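Narnadwood site, maintenance meeting, March 27, 2022
Present: Catarina Pinheiro (chair), Brismont service, shift leads

1. Two-arm robot, unpacking cell. The arms run well after the January repair. The right grip is still weak on the large covers. 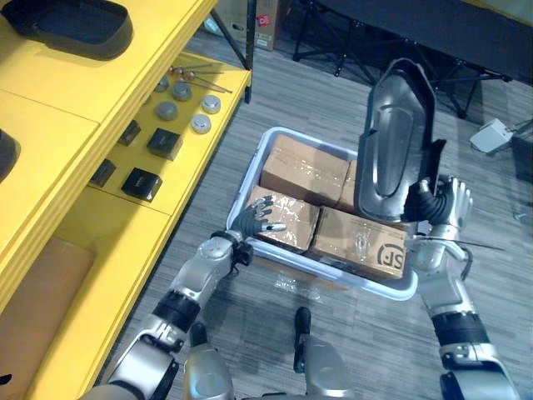
Gauthier will send new finger pads — price is 1,685 for the set. Until they come, the grip test is made every 30 hours.

2. Wrist joints. The rubber bellows must be wiped and checked for cracks at each shift change.

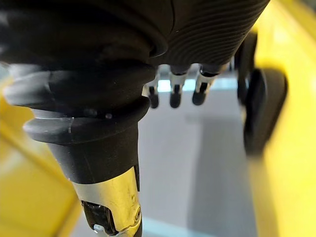
Who signs the check sheet? The shift lead signs it, and Brismont collects the sheets after 8 shifts.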